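Venmont Slatted Workbench, White

Sold by Prakton Bench & Shelf
Item no. 1494
Price: $198.00
Usually ships in 2 business days

Hi, Apolline Jacquet here. I write most of the pages for the bench section, and the Venmont is the one I get the most email about, so I've tried to put everything I know in one spot. I've had one in my own repair room since we first started carrying them, and it gets used pretty much every day, mostly for taking apart old desktop computers (my weakness, I buy them by the pile at office clear-outs).

So what is it? It's a white metal workbench with a slatted top. The slats run the full length with gaps between them, and the whole thing is powder coated, legs included. You can stand it against a wall or out in the middle of the room. I have mine in the middle because I like walking around a job, and because the good lamp is there.

People ask me why anyone would want gaps in a bench top. Fair question! I asked it too. I came from a big solid butcher block sort of thing that belonged to my uncle, and I was sure I'd hate slats. What won me over was the dust. You open up an old computer and give it a few puffs of air, and a lot of the fluff just drops through to the floor, where I can sweep it up at the end of the day. On the old bench it sat there in a gray felt and got into the next thing I worked on. Straps are the other nice part. You can feed one down through a gap and back up through another and hold down pretty much anything, no clamps needed.

The downside is small screws. Yes, they go through. I bought the pull-out catch tray (sold separately, see the bottom of the page) after my first week, and if you do any kind of electronics work I'd put it in the cart right now and save yourself the second delivery charge. A magnetic dish on top takes care of most of the rest.

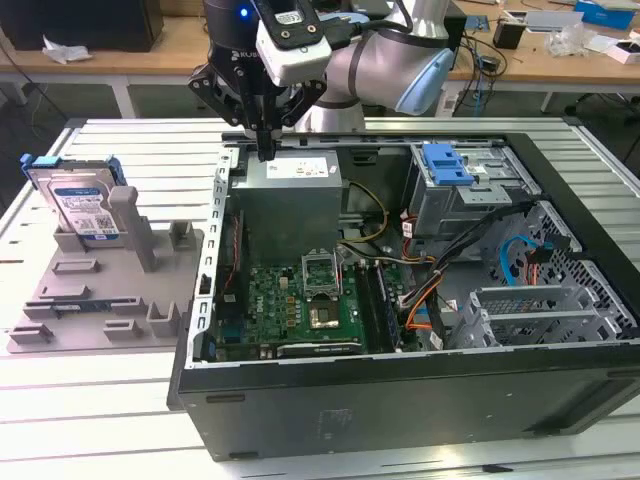

Size was my big worry when I ordered. My old bench was huge and I'd gotten used to leaving junk all over it. For computer work you really want room to lay a tower flat, open side up, and still have a place beside it for your parts tray or whatever you keep things in. That's how I like to do every teardown, with the power supply and the drive cage and the board all facing you and the colored wires where you can follow them with a finger. When the CPU socket is empty and its bracket is flipped open, the way it is on this green board, I want that case lying dead flat and staying put while I look for the memory slots I'm about to fill. A case standing upright on its feet drives me nuts for this kind of work — you end up reaching in sideways with one hand and holding the thing steady with the other.

I also like the white more than I thought I would. My room has one window and it faces a fence. Dark cases show up really well on it, and a dropped black screw is easy to spot if it was kind enough to land on a slat. It does show marks. Pencil wipes off with a damp rag, marker takes a bit of rubbing, and I have one scorch from a soldering iron that I've decided to live with. Don't use scouring powder on it, please. A customer wrote to me in March about dull patches and that was the cause.

Is it sturdy? For what I do, yes, very. I can lean my full weight on the front edge and it doesn't tip. It has a little side-to-side sway if you leave the cross brace off, and the cross brace is a pain to put on alone, so I know plenty of you are going to leave it off. Put it on. Get someone to hold the far end. The leveling feet screw in and out by hand, and mine needed one corner raised quite a lot because my floor slopes toward the drain.

I wouldn't use it for heavy hammering. It rings like a bell and the neighbors will hear about it. For that, look at the Rudar bench, which has a solid top and weighs so much it comes on its own pallet.

Putting it together took me around 12 songs, which is how I time things. Everything bolts, there's no drilling, and the wrench in the box is decent enough that I kept it. Leave all the bolts finger tight until the last slat is in, then go around and snug them up. I did it the other way and had to loosen one whole side to get the end slat to drop into place.

In the box
Bench frame in two halves
Slatted top sections
Cross brace
Four leveling feet
Bolts and wrench
Instruction sheet (the drawings are fine, skip the words)

Goes well with
Venmont pull-out catch tray
Venmont rubber half mat, for when you want a solid patch under delicate parts
Olteanu clip-on lamp, long arm. The clamp fits over the front rail with no fuss

Returns
If it isn't for you, send it back within the usual return window. It doesn't have to be in the original carton, but the slats do need to be wrapped so they don't scratch each other. Old towels are fine with us.

Questions about whether it'll fit your room or your kind of work can go to the bench desk through the contact form. Put Venmont in the subject line and it comes to me.

Page last updated May 25, 2026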